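The slow hand teaches better

When I began to work with robot arms in Clarkport, I believed that the best teacher is the person who does the task fastest. My colleague Hamisi Chege could steer an arm by remote control so well that visitors asked if it was a program. After one year of reading the results I think differently, and I want to explain why.

Our task sounds like a joke for people outside the field. The robot must take a plate and put it on a wire stand. A child learns it in one afternoon. We recorded 358 demonstrations, and I have watched all of them, some more than once.

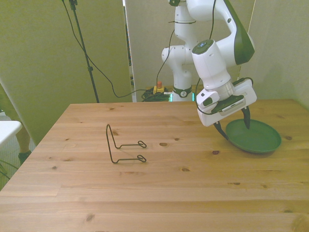

The arm at the plate, with the wire stand waiting on the left.

In the fast recordings the operator arrives at the rim and closes the fingers almost in one movement. It looks beautiful. But a policy that learns from this sees very few moments near the rim, and these are the moments where it needs the most help. Leandro Sotomayor, who is newer and more afraid of breaking things, stops a little before each grasp. His recordings are boring to watch – and they were the ones that we kept.

My colleagues in Roltport do not agree. They say that a pause teaches the robot to pause, and then it stands over the object like a person who forgot why he came into the kitchen. I have seen this also. My answer is that a pause should have a small movement in it, a correction of some millimetres, so that the robot always has something to copy. 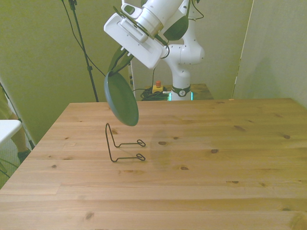 Plate held nearly on edge, above the stand.

The second half of the task is where I changed my mind most. To guide the arm by hand is pleasant, because you feel the weight. But your own body stands in the view of the cameras, and you use your eyes from a place where the robot has no eyes. With remote control you can be forced to work only from the screens. Operators dislike it. Pao-chu Wan asked me for 13 minutes of rest after each hour of it, and she was right to ask.

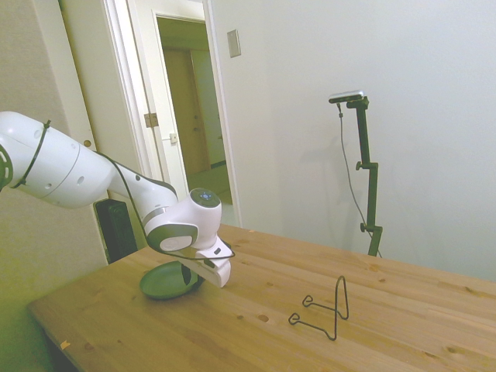
Ready to grasp, seen from the other side of the table.

I would still choose the screens. If the operator cannot solve the task with the robot's views, we should not expect it from the robot. 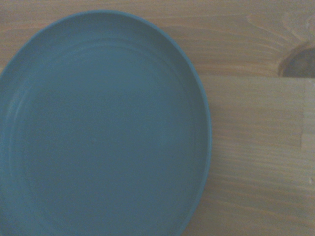 What I ask from the people who plan such work is modest. Pay for time and not for the number of recordings. Let a new operator look at the wrist view alone before the first session, and ask what is missing from it. When the plate fills most of the view and there are no fingers in it, you must learn to judge the distance from the rim and from the shadow beside it, and this takes days. At Grenbridge they gave 60 minutes for training and then complained about the quality.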